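Toys & Games > Wooden Puzzles > Care and Repair

Posted 2024-12-31 by Assunta Russo

Our number puzzle tiles swell every summer and jam in the tray. The Restrepo blog says to rub the edges with candle wax. Has anyone tried it, or is it rubbish?

Dirk Kleinschmidt
Works fine, mate. Wax everything.
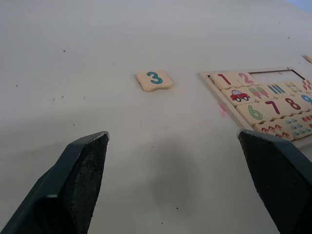

Wax is oversold, in my view. It picks up grit, and I doubt it does much for swollen wood. Sand the one tile that sticks and leave its neighbours alone. With a tray like this, where the 3 lies loose and the slot beside the 2 is empty, I'd test that slot on its own before blaming the lot. Use 316 grit if you believe the packet, though I've never seen it sold.
Brigitta Auer

Contact Mundero | Back to top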